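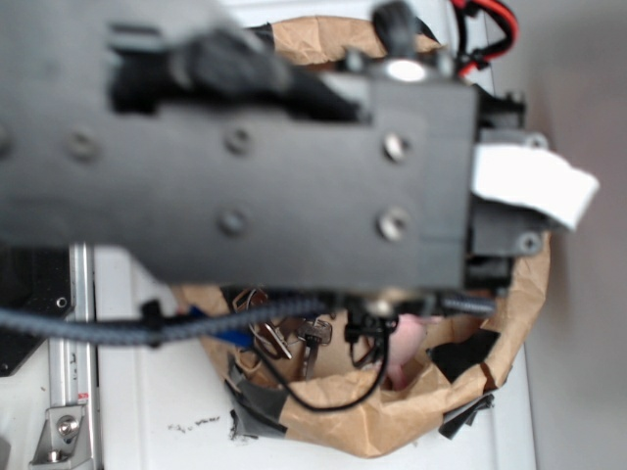

A robot gripper over a paper bag. Can you spot the keys?

How does a robot learn to pick things up?

You learned to pick things up by trying, over and over, when you were very small. A robot can learn from examples too. Each example is a recording of one try. It stores what the cameras saw and how the arm moved.

At the Skaltgate workshop in Sestton, a person steers the arm for every try. One recording lasts 20 seconds. The team wants 200 of them before the computer starts to learn.

Picking up one block from a bare table is fairly easy. Reaching in among a jumble of things is harder, as one object can hide another.
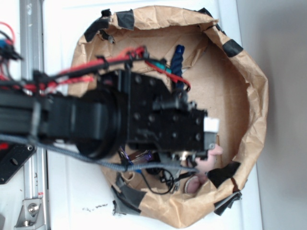 Ronaldo Guerra

Look at the things around the gripper. There is a pink soft toy, and there is a coil of thin black cable. A toy can be squashed a little, but a cable bends and can catch on other things. The computer needs examples with both.

Tries that go wrong are kept as well, and each one is given a label that says so.

Word list
Gripper: the part of a robot that holds things.
Example: one recorded try.
Label: a note that tells the computer what an example shows.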